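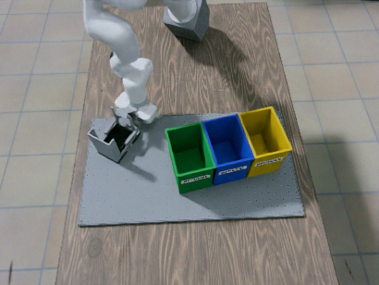
July, notebook 2, Drornitham bench. Sorcha has asked for a yes or no on the Gastier simulation kit before the trial licence lapses, so I'm putting down what I've got so far while it's fresh and my tea is still drinkable.

Installed it first thing. The installer wanted a folder with no spaces in the path and told me so only after it had unpacked everything into one that had a space, so I did that twice. After that it was painless. It picked up the graphics card by itself, opened the stock sorting cell, and I had the arm moving before morning tea, which is a good deal better than we managed with Bestar last winter (Roy still won't talk about Bestar).

The stock cell is the one I've stuck with. Single white arm on a pedestal, parallel-jaw gripper, perforated mat on a long wooden table, green, blue and yellow bins in a row, and a little grey open box as the thing to pick. I was going to swap in our own bench model, but Zhuoran reckons we should judge the kit on what it ships with and leave our own geometry for the second week. Fair enough. It also means Gráinne can load the same cell on her machine and argue with me about the same numbers.

I quite like the look of it! The wood grain is a bit swirly for my taste and the floor could be somebody's bathroom, but the shadows are proper soft ones and the arm has decent shading on it. The bin labels are a let-down. From the default camera the print is mush, and we'd want to read labels if we ever trained on this. Might be a texture setting. I went through the render menu and couldn't find one, so that's a question for Gastier support.

Now the box. It's thin-walled, and the kit treats the walls as bendable, which is the bit Sorcha is keen on. With the fingers open and one going in near the back rim, a small error in the approach gives you a completely different contact from the one you planned. I spent most of the day on that. If the wrist comes down with the box lying flat, fine, easy, the finger slides inside the wall and closes. If the box starts tilted, the finger can land on top of the rim and push. Changing the approach angle helped a bit. Changing the closing speed helped more, and I wouldn't have guessed that, so I went back and repeated it with a fresh seed to make sure I hadn't fiddled with something else by accident. Same result.

Settings I ended up with, for whoever opens this next:

Physics rate 1000 steps a second. The default is lower and the box jitters when it's resting on the mat. I tried 2000 as well and couldn't see any difference in the contacts, only in how long I sat there waiting.
Friction on the fingers left at default.
Wall stiffness one notch above default. At default the walls are more like wet cardboard than anything we handle.
Start poses randomised, tilt included. Leave tilt on, please. Aidan turned it off to get a nicer demo and I lost an hour wondering why everything was suddenly perfect.

Things I don't like. The scene editor has no undo for moving a bin. None! I dragged the blue one through its neighbour and had to reload the whole cell. The scripting side is good, but the docs are for the previous release and half the function names have changed. The log files are enormous too, and there's no option to write only the failed picks, so Zhuoran is knocking together a filter.

Things I do. Saving and restoring a state in the middle of a pick works beautifully — you can stop with the fingers just over the box, save, and replay from there with different closing speeds as often as you want. That alone would have saved us a fortnight on the Sheehan job. The camera can be moved without restarting. And the colours can be changed from script, so we could match our own bins in one line.

Roy asked about price per seat. I don't know yet. The quote Sorcha has is for a site licence, and there are only a handful of us who'd open it in any given week, so I've asked her to go back and find out what two seats would cost.

Where I've landed for now: a soft yes from me, if support can sort the labels and if Gráinne gets the same grasp behaviour on her machine. She's starting on it after lunch with my seeds file, which is in the shared folder under gastier_trial. I still need to run the picks into the yellow bin, as it's the longest reach from where the box sits and I've only done green properly. Leave the stiffness where it is until I've finished that, Aidan.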